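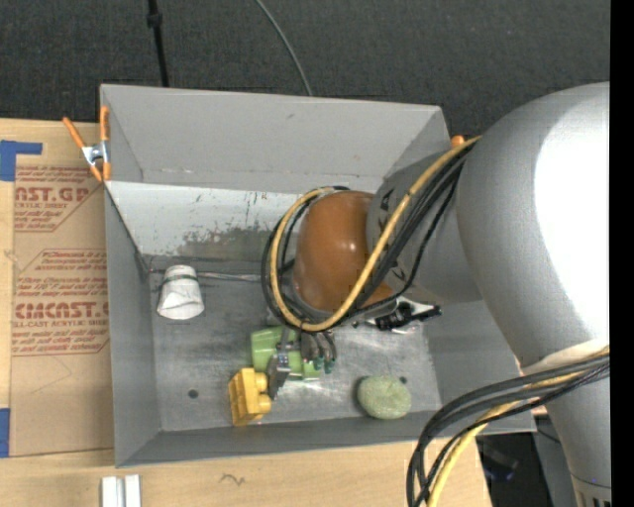 Hidside Workshop Skills, Unit 2
Bins and Sorting: Course Notes

Open bins suit small, mixed items such as toy blocks and plastic parts. Metal bins keep their shape but are noisy — lower hard pieces in by hand.

Set the bin on a table before you sort. Take out the largest pieces first, then group the rest by type. Color comes last.

Blocks with studs should go back flat, studs up. Tipped blocks take more space and catch on other pieces.

For next time: read section 2 of the Darwish handout and bring one mixed bin from home or from the Ladivberg store room.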